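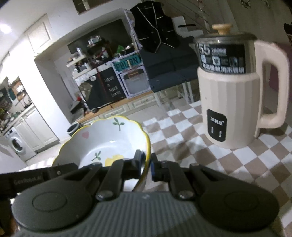 3.2 Collecting grasp examples

Figure 2. Hand-held gripper closing on the rim of a white bowl, one fingertip inside, one outside.

All demos in the Oddale set were recorded by hand in lived-in homes, clutter left as is. 438 episodes kept, 270 of them rim grasps. Operators (Sutherland, Zhuravel) approached from above or the side, their choice. No scripted paths. Episodes with a dropped object were labelled seperately, see Section 4.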